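About Us

Welcome, and thank you for stopping by! Pull up a chair, because we do tend to go on a bit once somebody asks us about thread.

Flemetti is a school of embroidery and hand sewing in the old part of Himbridge, two doors up from the bakery and across the street from the bus shelter with the green roof. We teach crewel, whitework, counted thread, plain mending and a fair amount of what our grandmothers simply called "fancy work," and we teach it to anybody who would like to learn. Some of our students have been stitching since they were small. Others arrive on the first evening having never threaded a needle, a little nervous, and by the break they're comparing hoops with the person next to them and asking where the good scissors are kept (in the blue tin, and please put them back).

The building went up in 1865 as a draper's shop, and the long oak counter where cloth used to be measured is still in the front room. The brass yard rule is set into its edge and we use it every single day. Upstairs is where most of the teaching goes on, with big north windows and the kind of light you really want for white thread on white linen. The stairs are steep, so if stairs are hard for you, let us know when you sign up and we'll happily put your class in the front room instead. 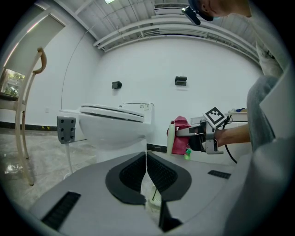 Our classes are small on purpose. We take no more than 20 students in a group, and the beginner evenings usually have fewer than that. Each course runs for eight weeks, with one piece of work to carry you from the first stitch to the last, and you choose the colors yourself. We've seen the same little pattern of three pears come out in sober browns, in turquoise, and once in nothing but shades of gray, and it looked wonderful every time.

If you've visited before, you'll know about the wool wall. It holds 146 shades of crewel wool, spun and dyed for us at Arboleda, a small mill up in the hills that we have bought from ever since we opened our doors. The dye lots vary a little from season to season, and we've come to love that about them, though we do ask you to buy enough for your whole background in one go! If you run short, bring in a snippet and we'll hold it up to the window with you until we find the nearest match. This can take a while. There is tea.

Linen is the other thing people ask about. We keep several weights, from a sturdy twill for crewel down to a very fine even-weave that's best left until you have a few projects behind you. Hoops, frames, needles and beeswax are in the front room too, and you're welcome to come in just to browse and feel the cloth.

A word about Okska, which is our yearly stitching exchange. Everyone who wants to take part makes a square, any technique, any subject, and sends it in by the end of March. We then mix them all up and mail each person a square made by somebody else. Last time we received 106 of them, and opening those envelopes was the nicest week of the whole winter. There were foxes, teapots, a very convincing slice of toast, and a map of somebody's vegetable garden with each row labeled in backstitch. You don't need to be a student here to join in, and there is no judging of any kind.
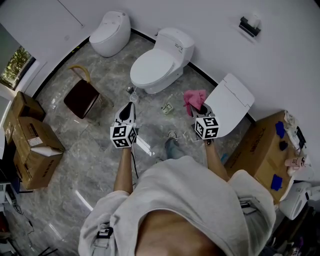

Pink cloth in the right gripper's jaws, with both arms out in front.

We also run a mending table once a month. Bring the sweater with the elbow gone, the tablecloth that met the candle, or the jeans you can't bear to part with, and we'll sit down with you and show you how to put them right. We won't do the mending for you, I'm afraid, but we'll stay beside you while you do it, and you will go home knowing how to do the next one. Darning mushrooms can be borrowed.

Children are welcome from age eight in the school vacation workshops, where they make felt needle books and bookmarks and talk more than you would think possible. Grown-ups can stay or go have a coffee, whichever you prefer.

If you'd like to see the place before you decide, our next open house is on 25 April 2026, from ten in the morning until four. Come try a stitch or two, look through the sampler drawers, and ask us anything at all. For the rest of the year the front room is open Tuesday through Saturday, and the class list is posted on the door as well as on our Classes page.

Classes | Supplies | Okska Exchange | Mending Table | Find Us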